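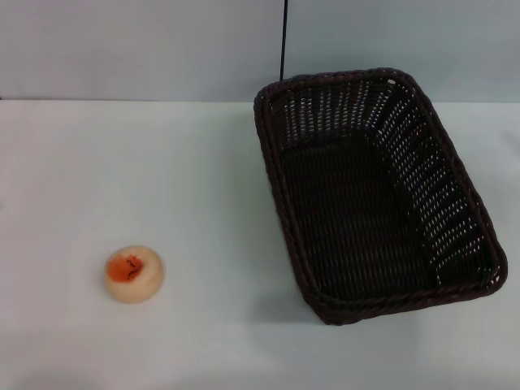
I have put 92 hours into Treltholm since January, and I still can't tell you how the economy works. I can tell you which of the harbor merchants will cheat you on rope. I can draw the back alleys of the fish quarter from memory, including the one with the staircase that goes to a locked door (I have tried every key in the game on that door, please write to me if you've opened it). But ask me why the price of lamp oil doubled overnight in my second winter and I'll just shrug at you.

For anyone who missed it, Treltholm is a trading game from Stotow, the small studio that made Fleltitard a few years back. You inherit a warehouse and a leaky boat, you buy things in one port, you sell them in another, and the weather tries to kill you in between. It sounds like a spreadsheet. My sister watched me play for an evening and asked when the game part was going to start, and I had to explain that I'd been sweating for twenty minutes over a shipment of onions.

The thing I love is how much it leaves alone. There's no arrow over anybody's head. When a merchant says he'll meet you by the old scales after dark, you have to know where the old scales are, and you have to get there after dark, and if you show up at seven in the evening in summer he won't be there because it's still light out. I missed that meeting three times! The fourth time I brought a lantern and waited, and he walked right past me, and I realized I'd been standing next to the new scales.

Fleltitard had some of this too, but it was a much meaner game. I bounced off it twice. You could lose a whole season's work to one bad dice roll at a toll bridge, and the save system was so stingy that I once left my laptop running through dinner at my parents' house just so I wouldn't lose an hour. Treltholm saves whenever you sleep, and you can sleep pretty much anywhere with a roof. Some of the old fans are grumpy about that. I read a long forum thread arguing that the toll bridge was the whole point of Fleltitard, and I sort of see it, but I also have a job. 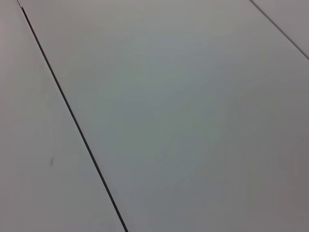 Then there's the sailing, where I think Stotow got a little carried away. Your boat handles like a wet sofa for the first ten hours or so. You can upgrade the rudder, which costs 800 crowns, which at that stage is everything you own plus whatever you can get for the onions. I saved up for it, bought it, felt very proud, and drove straight into the breakwater at Echeverri with the whole town watching. The harbormaster fined me. He brought it up again the next time I docked, and the time after that.

Echeverri is the best place in the game, by the way. It's the southern port, all steep streets and laundry lines, and it has its own music that only plays when the wind is coming off the land. I didn't notice that until my third or fourth visit. There's a card game in the tavern there with 17 rules, and the other players will happily teach them to you wrong. I lost a barrel of salt learning that the queen of cups doesn't do what the guy in the green hat says she does.

What doesn't work so well is the late middle, once you own four or five boats and stop sailing them yourself. The captains you hire are supposed to have personalities, but mine mostly had complaints. One wanted more pay, one wanted less fog. I'd open the ledger in the morning, click through their letters, move some numbers around, and find I hadn't set foot on a deck in an hour. I ended up selling two of the boats just so I'd have a reason to go out again, and my profits fell off a cliff, and I had a much better time.

The latest patch helps a bit. Captains can now be told to stick to a route without writing to you about it, and the fog is supposed to be thinner on the northern run, though I nearly hit a lighthouse last night so I have my doubts. They've also fixed the bug where the warehouse cat could be sold as cargo. I understand why they had to, but I know at least one player who's refusing to update.

I'm starting a second save this week, smaller this time. One boat, no captains, no onions. I want to see if I can get through a full year just running letters and lamp oil between Echeverri and the islands, and I'd like to pay off that harbormaster before the first snow. And if the locked door is still locked come spring, I'm buying another rudder and giving up on the fish quarter for good.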